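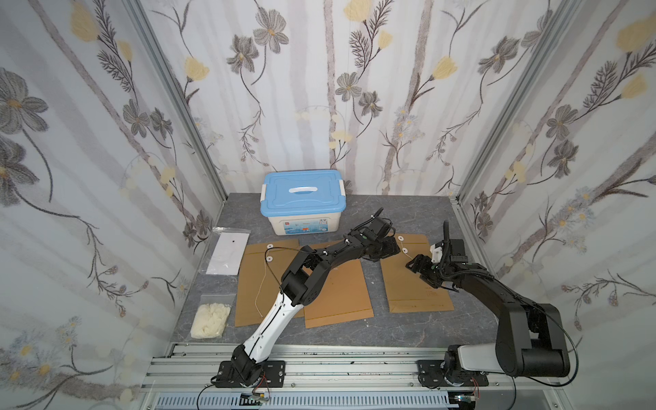
Wallpaper should be sold with a repeat figure printed in the same size type as the price. At present most retailers put it on the back of the label, next to the washability symbols, and most buyers find it after they have ordered.

The repeat is the vertical distance before the pattern starts again. It decides how much paper is thrown away. A plain texture has no repeat, so every drop can be cut to wall height plus trim. A large floral with an offset match can cost the buyer a fifth of each roll, and the taller the motif, the worse the result on walls that fall just short of a whole multiple.

Roll calculators rarely handle this. The one on the Murholm site asks for wall width and wall height and returns a number of rolls. It does not ask which paper. I entered the same bedroom for a plain stripe and for a branch-and-blossom design and got 6 rolls both times. The stripe was correct. The floral needed two more, and by the time I reordered, the batch had changed.

Batch variation is the second half of the problem. Two rolls from different print runs can differ enough in the background white to show at a seam in daylight. A buyer who underestimates is therefore not simply short of paper. The shortage may mean starting over on that wall, at $158 in my case.

Jocelyn Desjardins, who hung paper for a living before she taught it, argues that the calculation belongs to the installer and that a printed figure would be misread. I disagree. Paint cans state coverage per gallon, and people misread that too, but they misread it from a starting point.

Fasora already prints repeat and match type on the front of its sample cards, in plain words: straight, offset, free. The cards are no larger than anyone else's. Strömberg lists the same data online, one click down, which is acceptable for a contractor and useless for a person standing in an aisle.

The change would cost one line of type per label. Until it is made, measure the repeat yourself on the sample, divide the wall height by it, round up, and work out the drops per roll from that number.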